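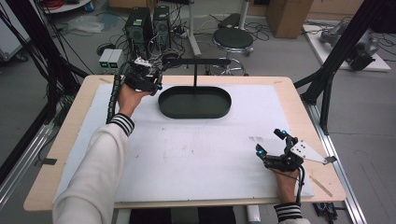
In reply to the list, a member wrote:

Has anyone here taken on one of the old Gornetti 72 bass boxes? I was offered one from an estate and I'm tempted. It smells like a basement, two of the treble keys sit low, and when I pull the bellows open I get a kind of wheeze before any note comes. The seller wants $323 and won't budge. I play mostly waltzes and a few polkas, nothing fancy. My worry is that I'll pay for it and then find out the repair costs more than a better accordion would have. Is the smell a bad sign? Should I be looking inside before I say yes, and would I even know what I was looking at?

Oh, please go look inside it! I've had my Gornetti for years now and I love it more than the two newer boxes that cost a lot more. The middle register has this sweet, slightly reedy sound that makes even a plain waltz feel like somebody should be dancing to it. They aren't fancy instruments, but they were put together by people who meant for them to be opened up again, and that helps so much when you're learning.

First, the smell. Ask if you can leave the case outside overnight and smell the accordion by itself. A lot of the time it's the case lining that stinks and the box is fine. Mine came in a case I ended up throwing out (sad, it had a beautiful handle). If the accordion itself still smells musty after that, I'd want to see the leathers and the bellows cloth before handing over any money.

For the wheeze, try this in front of the seller. Undo the bellows strap, hold the box up by the treble side and let the bass side hang without pressing anything. It should open slowly. If it drops fast, air is getting out somewhere, and then you have to figure out if it's the bellows, the gasket or the pads. Run the back of your hand along the folds and corners while somebody else gently squeezes. You'd be surprised how well you can feel a leak on the back of your hand. I found 4 on mine, all in the corners, and fixed them with thin leather patches and glue over a rainy afternoon.

Low keys on the treble side are often just a tired spring or a bent rod. Press each one and watch whether the pad lifts evenly. Please don't bend anything while it's still the seller's accordion though – I know how strong the urge gets!

Now the inside. The bellows are held on with pins, and they come out with pliers if you wrap the jaws in tape and pull straight. Put the pins in a piece of cardboard in the same order they came out. They look alike and they are not alike. Once it's open, look at the wax around the reed plates. Good wax is smooth and has a bit of give. Bad wax is gray and cracked and falls off in crumbs when you touch it with a toothpick. If you see crumbs, you're looking at a rewaxing job, and that's the one thing that would make me walk away at $323 unless you want the project.

I did want the project, so I rewaxed mine. It took 14 evenings, with the dining table covered up the whole time and everyone eating in the kitchen. I used the Nyberg wax, the one with the rosin already mixed in, and I'd use it again. Keep it just warm enough to pour. My first try was too hot and it ran under the plates, so I had to scrape that block clean and start over. By the third block I was having so much fun that I was sorry there weren't more of them.

Leathers I bought precut from Orkow. They come in a little paper envelope with the sizes penciled on, and the small ones are tiny, so open it over a tray or you'll be crawling around on the rug like I was. Check that each one lies flat. A curled leather gives you that late, gaspy start to the note, and it might be part of what you're hearing.

Tuning I left to a shop. I can hear when it's off, but I don't trust myself with a file yet. Maybe next winter.

If you're anywhere near Kirnthorpe in April, bring it to the squeezebox weekend, bought or not bought. The repair table opens at 9 in the morning and fills up fast, and there's always a slow waltz session going in the back room after lunch. I'd love to hear another Gornetti next to mine.

And write back with what the wax looks like!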